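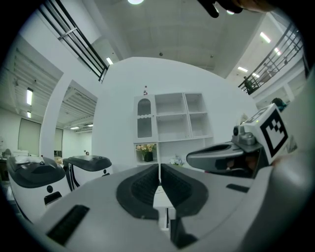 그림 4-1. 핸드헬드 그리퍼의 손목 카메라 화면. 오른쪽에 두 번째 그리퍼와 마커가 보인다.

4장. 수동 시연 기록

4.1 적용 범위
본 장은 Bikton 핸드헬드 그리퍼 두 대를 사용하여 양손 작업을 시연하고 기록하는 절차를 다룬다. 원격 조종 방식의 시연은 5장을 참조한다. 본 장의 절차를 수행하기 전에 3장의 카메라 보정과 시각 동기화를 완료해야 한다.

4.2 용어
- 주 그리퍼: 세션의 기준 좌표를 제공하는 그리퍼. 기본값은 왼손이다.
- 보조 그리퍼: 주 그리퍼에 대한 상대 자세로 기록되는 그리퍼.
- 에피소드: 기록 시작부터 종료까지의 시연 1회분.
- 마커: 그리퍼 상단에 장착하는 정사각형 흑백 식별 패턴.

4.3 시작 전 점검
1. 양쪽 그리퍼의 전원을 켜고 Gistitz 기록 프로그램에서 두 장치가 모두 "연결됨"으로 표시되는지 확인한다.
2. 핑거 패드의 골에 이물질이 없는지 확인한다. 오염된 패드는 마른 천으로 닦는다. 용제는 사용하지 않는다.
3. 핑거를 완전히 열고 [영점]을 누른다. 이어서 완전히 닫고 [영점]을 다시 누른다. 개폐 폭 표시가 100과 0 사이에서 끊김 없이 변해야 한다.
4. 마커 카드가 들뜨거나 휘지 않았는지 확인한다. 흰색 여백이 손상된 카드는 교체한다.
5. 저장 장치의 남은 용량을 확인한다. 남은 용량이 7GB 미만이면 기록 버튼이 비활성화된다.

주의: 영점 조정 중에는 핑거 사이에 손가락을 넣지 않는다.

4.4 작업 공간 확인
1. 주 그리퍼를 시작 자세로 들고 미리보기 화면을 연다.
2. 두 핑거가 모두 화면 안에 들어오는지 확인한다.
3. 그리퍼를 천천히 좌우로 돌려 배경의 특징점 수를 확인한다. 135개 이상을 유지해야 한다. 무늬 없는 흰 벽만 향하면 값이 급격히 떨어진다.
4. 천장 조명이 직접 들어오는 자세에서는 노출을 [수동]으로 고정한다. 그림 4-1과 같이 카메라가 위쪽을 향하는 자세가 이에 해당한다.
5. 보조 그리퍼를 시작 위치로 가져와 마커가 인식되는지 확인한다. 인식되면 화면의 마커 테두리가 녹색으로 바뀐다.

참고: 화면 테두리 색은 프로그램이 덧그리는 표시이며 원본 영상에는 저장되지 않는다.

참고: 배경에서 움직이는 사람은 위치 추정에 영향을 줄 수 있다. 위치 신뢰도 경고가 반복되면 해당 에피소드를 폐기하고 다시 기록한다.

4.5 시연 기록
1. [새 세션]을 선택하고 작업 이름과 시연자 이름을 입력한다.
2. 두 그리퍼를 시작 자세로 유지한 채 주 그리퍼의 버튼을 짧게 누른다. 신호음이 한 번 울린다.
3. 5초 동안 정지한다. 이 구간은 초기 자세 추정에 사용된다.
4. 작업을 수행한다. 로봇 팔의 도달 범위를 넘는 동작과 급격한 손목 회전은 피한다.
5. 물체를 잡을 때는 핑거를 완전히 닫은 뒤 들어 올린다. 패드의 가장자리로만 잡는 동작은 로봇에서 재현율이 낮다.
6. 작업이 끝나면 시작 자세로 돌아와 버튼을 다시 누른다. 신호음이 두 번 울린다.
7. 결과를 [성공], [실패], [폐기] 중 하나로 표시한다.

실패한 시연은 삭제하지 말고 [실패]로 저장한다. 학습 제외 여부는 내보내기 단계에서 지정한다.

주의: 기록 중에 주 그리퍼와 보조 그리퍼를 바꾸어 잡지 않는다. 손을 바꾸어야 할 경우 세션을 종료하고 4.3의 3번부터 다시 수행한다.

4.6 기록 확인
1. 세션 목록에서 에피소드를 열고 궤적 보기를 선택한다.
2. 궤적에 끊김이나 순간 이동이 있는지 확인한다. 있으면 [폐기]로 변경한다.
3. 개폐 폭 그래프가 영상의 핑거 움직임과 일치하는지 확인한다. 시간 차가 보이면 3장의 시각 동기화를 다시 실행한다.
4. [내보내기]를 눌러 Rirkeslow 형식으로 저장한다. 한쪽 그리퍼의 데이터만 있는 에피소드는 양손 작업용으로 내보낼 수 없다.

4.7 오류 표시
E-21 마커 미인식: 마커가 가려졌거나 화면 밖에 있다. 두 그리퍼의 간격과 각도를 조정한다.
E-24 위치 상실: 특징점이 부족하다. 기록을 중지하고 4.4의 3번을 반복한다.
E-30 개폐 폭 범위 초과: 영점이 어긋났다. 4.3의 3번을 다시 수행한다.
E-33 프레임 누락: 저장 속도가 부족하다. 다른 저장 장치를 사용한다.

작성: Kelly Nogueira
검토: Salim Swai
개정일: 06/10/2025

이 사이트는 언어 설정과 로그인 상태를 유지하기 위해 쿠키를 사용합니다. 쿠키 설정 | 모두 허용 | 필수 항목만 허용

관련 문서
3장. 카메라 보정과 시각 동기화
5장. 원격 조종 시연
6장. 에피소드 편집과 내보내기
마커 카드 인쇄 및 교체 안내
Quintana 팔 장착용 핑거 교체 절차
9월 펌웨어 변경 사항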